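Foros > Música > Grabación y videoclips > Sincronía en playback

Inicio Foros Nuevos mensajes Buscar Normas Entrar

Deriva de sincronía en el videoclip de Virk, máster a 44,1 kHz

tresnodos
23/10/2018
Estamos montando el videoclip de Virk para «Wuvovdale». El playback en rodaje se lanzó desde un reproductor portátil sin código de tiempo, con el máster a 44,1 kHz. La cámara grabó audio de referencia a 48 kHz. Al alinear el primer golpe de caja, el segundo estribillo llega 70 ms tarde respecto a los labios. En las tomas cortas no se aprecia. Proyecto a 25 fps. ¿Corregís con estiramiento del vídeo o troceando?

pletina_b
Troceando. 70 ms a 25 fps son casi dos fotogramas. Cortas en la respiración entre estrofa y estribillo, desplazas y listo. Estirar el vídeo obliga a interpolar y se nota en los platos de la batería.
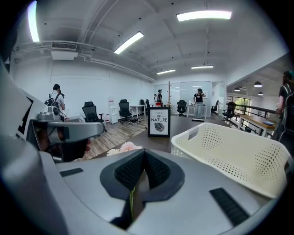 menosdoce
No estoy de acuerdo con trocear de entrada. Antes hay que saber si la deriva es lineal: mide el desfase en tres puntos de la toma larga y, si crece en proporción al tiempo, es diferencia de reloj y se arregla con un único factor de velocidad por clip. Los planos de recurso quedan fuera de la medición, no tienen boca que sincronizar. En el de la cesta blanca con agujeritos, la que está volcada hacia la izquierda, da igual un fotograma arriba o abajo. Yo los pongo en una pista aparte, sin enlazar al audio, para no moverlos por error.

tresnodos
Medido. 14 ms al final de la primera estrofa, 70 ms en el segundo estribillo. Por tiempo transcurrido debería dar bastante menos en el segundo punto, así que lineal no parece.

pletina_b
Entonces no es reloj. O el reproductor tuvo un salto de búfer o alguien paró y relanzó el tema. Resta la referencia de cámara al máster invirtiendo fase y busca dónde deja de cancelar.

ruido_rosa
Con audio de cámara a varios metros del altavoz no cancela nada, hay sala de por medio. Correlación cruzada por ventanas de 10 s y se ve el escalón. Lo hice en abril con el directo de Plollau y localicé dos saltos en una sola toma.

pletina_b
Correcto, la cancelación es optimista. Pero la distancia al altavoz también cuenta: a 15 m son unos 44 ms de retardo acústico. Si el cantante se mueve entre planos tienes desfases distintos sin que falle ningún equipo.

menosdoce
Eso sería un desfase por plano, no dentro de la misma toma. Salvo que camine.

tresnodos
Camina. En la toma larga cruza toda la nave de Kustamberg, desde el altavoz hasta el fondo. No lo había considerado. Va a tempo libre. 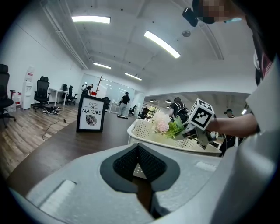 Ramo de flor rosa pálido y blanca sobre la cesta, mesa marrón oscuro.

ruido_rosa
Corta al ataque del bajo, no al bombo. Sobre la toma larga: haz igualmente la correlación. Si la curva sube de forma gradual mientras camina, es acústica. Si hay escalón, es el reproductor. Son correcciones diferentes.

menosdoce
Y si es acústica retiro lo del factor único – ahí sí toca trocear, con puntos de corte donde no se vea la boca.

tresnodos
Lanzo la correlación con ventanas de 10 s y solape del 50 %. Subo la gráfica cuando termine.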